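4.2 Loose Hardware and the Household Memory 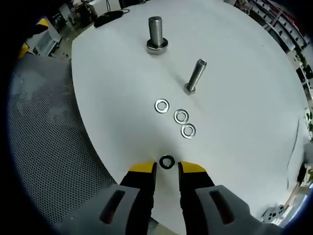

Figure 3. Bolts and flat washers on a round white tabletop.

Every household we visited kept spare hardware, and every household could defend it. The defense was seldom technical. Respondents in Leckie spoke of a part as something that "goes to something," a phrase we heard so often that we gave it a code of its own (GTS). Asked what the something was, most changed the subject to the weather, and in Mundach to the price of lumber.

We asked 20 households to sort their spares into keep and discard. The discard pile contained, at the close of the exercise, one bent hinge. Its owner phoned in April to ask for it back.

Moncrieff's earlier study of kitchen drawers treats such keeping as thrift. We are less sure. Six of our respondents had replaced the parent object entirely – a Womero shelf, a Deron crib – and kept the fasteners anyway, in a labeled jar. The labels named the departed furniture, much as one might mark a grave. Thrift does not usually bother with labels. We return to the jars in Section 5, where they cause further trouble for the model.

Comments

dkl_6: My dad is household 20, I'm sure of it.

Skye Moncrieff: For the record, my drawers paper says "thrift or something like it." Nice section otherwise.

tamsin r: did they get the hinge back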